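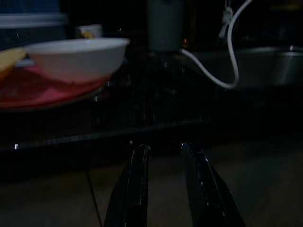 How to clean a black speckled counter without the streaks

Black counters show everything. Crumbs, water spots, the ring under a bowl, fingerprints you swear aren't yours. Took me a whole winter to get this right so I'm writing it down fast before I forget the order.

What you need

Two microfiber cloths, one for wet, one for dry. A bucket or big bowl. Dish soap. A plastic scraper or an old gift card. Rubbing alcohol if you have grease. I buy my cloths from Hallomeo, the flat kind with no fringe, but any will do as long as they've never met fabric softener.

Step 1. Clear it

Everything off. Dishes, plates, the stuff by the wall. Don't wipe around things, you get a halo and then you have to do it all over. Can't move something heavy? Slide it to one end, do the other end, swap.

Step 2. Dry first

Brush the crumbs into your hand with the dry cloth. Skip this and you're making paste. Check the front edge too. Crumbs hang on under the curve.

Step 3. Scrape

Card held nearly flat. Short pushes. No metal blades, no razor, even if your uncle does it. Stuck sugar or jam: lay a warm wet cloth on it for 4 minutes, then scrape.

Step 4. Soap, but hardly any

Around 450 ml of warm water and one drop of soap. One! Too much soap is what makes the haze. Wring the cloth until it stops dripping. Work back to front, overlapping a little, and finish along the edge.

Step 5. Rinse

Fresh water, same cloth rinsed out well. If your tap water is hard use filtered for this part. Made a bigger diffrence for me than any spray I bought, including the Tanero one, which smelled nice and left rainbows.

Step 6. Dry it right away

Second cloth, straight lines, no circles. Turn the cloth over halfway. Then crouch so you're looking across the top with a light behind it. Streaks jump out. Breathe on them and buff.

Around the sink

The worst bit. Water sits behind the faucet and dries into a white crust. Pick up the sponge holder, the soap, bottles, all of it, and wipe the bottoms before they go back. Drawers or a canister on the counter, same thing, tip and wipe underneath.

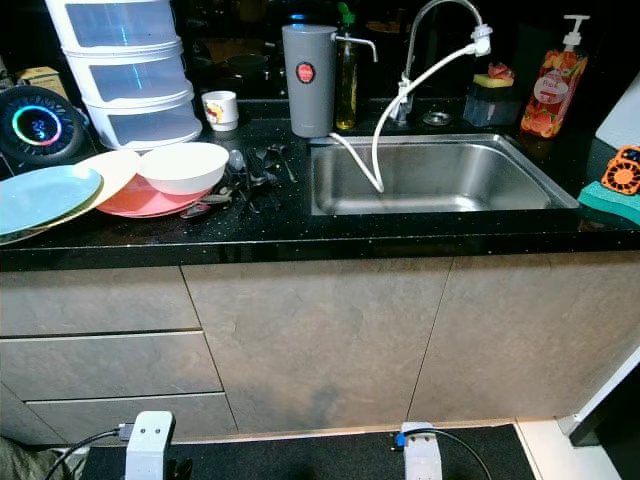

Mulligan wrote in to say that vinegar would take the crust off in half the time, and that a damp paper towel laid along the back of the faucet for ten minutes works fine as long as none of it touches the counter. I'd be careful. Vinegar can dull some stone, and if you dont know what yours is, stick with the soap and the card.

How often

Quick dry wipe every night. The full thing every couple weeks, or before company.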